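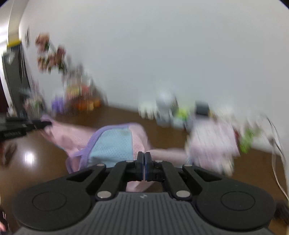 Toys along the wall: does it ever stay tidy?
2 min read

fonley70
Everything now lives in one row at the base of the wall, bar the pink fabric thing still out in the middle of the floor. Pink fabric things get picked up first, toys last. Takes me about 5 minutes a night.

gasto_206
Five minutes? I doubt it. A row on the floor is still stuff on the floor – you've just moved it.

tukero
Disagree. My kid can reach a row. We had a closed chest and it all got dumped out daily.

gasto_206
And the row doesn't get kicked across the room? Glossy wood floor, socks, come on.

fonley70
Sometimes, yes. Still quicker than the chest.

sotomayor374
I'd want to hear how it looks in October. Every system works for a week. Also, where do the soft things go once they're picked up?

fonley70
Hook by the door – mostly.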